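**FOR RELEASE 18th January**

# Dorach to Take On Bedroom Laundry Sorting at Its Pluremcombe Apartments

PLUREMCOMBE – Dorach, which runs furnished short-stay apartments in Pluremcombe, will add bedroom laundry pickup to its regular housekeeping visits. The service covers all 66 apartments in the Koech building and is included in the room rate.

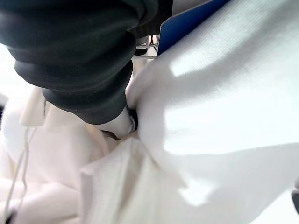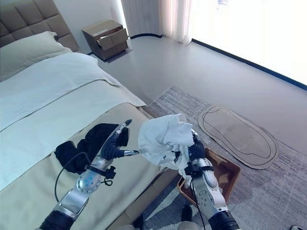
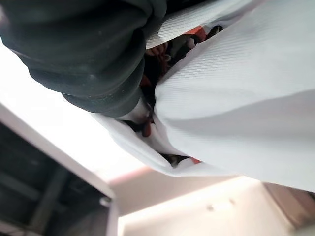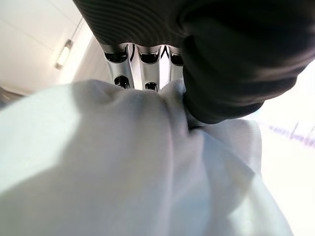 Until now, guests at Koech carried their own washing to the laundry room on the ground floor. Under the new arrangement, clothes and towels left out in the bedroom will be gathered, sorted and put in a basket for washing. Each bedroom will have its own basket, kept on the floor beside the foot of the bed, where the brown woven wicker one stands next to the beige runner. Guests can leave items on the runner or place them straight in the basket. Whites and darks may be left together and will be separated before washing.

Dorach tested the service in eight apartments beginning in August. During the test, 254 loads were collected and returned. Most were small, and nearly 80 percent were made up of everyday clothes and towels. Guests asked most often for two things: a fixed time for collection and a clear place to leave items that should not be washed. Both are part of the final service.

Collection takes place during the morning housekeeping visit. Washing picked up before noon is returned folded by the following evening. Anything hanging in the closet or left on a chair will not be touched. Items with a "dry clean only" label will be set aside and left in the apartment with a note.

**What is included**

- Collection of clothing and towels from the bed runner or the basket
- Sorting into whites, darks and colors
- Washing, drying and folding
- Return to the bedroom

Ironing is not included. Guests who want shirts or dresses ironed can borrow a board and iron from the front desk at no charge. Bed linen will be changed on the same schedule as before and does not need to be placed in the basket.

The washing will be handled by Vikell, a Pluremcombe laundry that already supplies the building with sheets and pillowcases. Vikell will use an unscented detergent for all guest clothing. Guests with allergies or skin conditions may supply their own product, in a closed bottle marked with the apartment number.

The lower floors of the Koech building will be served first, followed by the upper floors once their baskets have been delivered. A printed card in each apartment will give the start date and the collection time for that floor. The ground-floor laundry room will stay open for guests who prefer to do their own washing, and the machines there will remain free to use.

Guests who do not want the service can tell the front desk at check-in or at any point during their stay.

**About Dorach**

Dorach rents furnished apartments to business travelers and families for stays of one week or longer. The company is based in Pluremcombe.

**Contact**

Dorach Guest Services, Koech building front desk, Pluremcombe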